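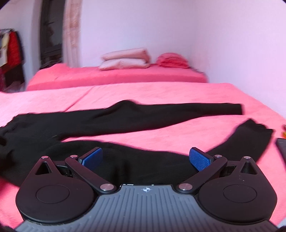
What's the best way to fold a long-sleeved top so it comes out the same size every time?

Lay it face down on something with a bit of grip, bring both sleeves in flat across the back, and only then start folding the body. Sleeves first, always. I used to do it the other way round and wondered why my piles leaned.

I got this from a funny place. My friend Anneli Laitinen works on a project called Todell, where they're teaching a robot to fold laundry, and the way they do it is to have ordinary people do the folding at home with a hand-held gripper. The gripper records each go, and the robot learns from the recordings. I did 12 tops for them over one long Friday and I've folded differently ever since!

The thing about folding with two padded fingertips is that you can't cheat. No smoothing with the flat of your hand, no tucking with a thumb. You have to pick the right spot, pinch, lift and put down. So here are the bits that have stuck with me (and they work just as well with fingers).

Use the bed, not the table. A brushed or slightly fuzzy sheet holds the cloth still while you pull on it. On my kitchen table everything slid about, and a knitted top just followed the gripper round like a dog.

Pick a sheet that's a different colour from the clothes. Dark on pink is lovely, you can see every edge. Black on navy is hopeless, and Anneli says the robot finds it harder too.

Pinch a sleeve just above the cuff. If you grab the very end it stretches, and if you grab it halfway up the cuff flops back underneath and you have to start again.

Lift low. A few fingers' height off the bed is plenty. When I swung the sleeve up in a big arc it landed in a twist nearly every time.

Stop and let go properly before the next move. I was forever dragging the fold along with me on the way out.

Now the result, which I found really interesting. They trained the robot on two batches, one where we all folded however we fancied, and one where we all did sleeves first. Then they gave it tops it had never seen. Out of 9 tries each, the "fold how you like" version managed 6 and the sleeves-first version managed all 9. Aldana Daza, who ran the tests, was careful to tell me that's a small trial with one sort of top, and they haven't tried hoodies yet. Hoodies are a menace anyway.

I tried the same on my own household. Oona now does sleeves first and her drawer shuts. Eetu still rolls his into sausages and won't hear a word about it.

One more for thick knits: fold the body in thirds instead of half, with the bottom hem going up first. It makes a squarer parcel and you don't get that hard crease across the tummy. I'm doing towels for them in December, so I'll add whatever I pick up from those.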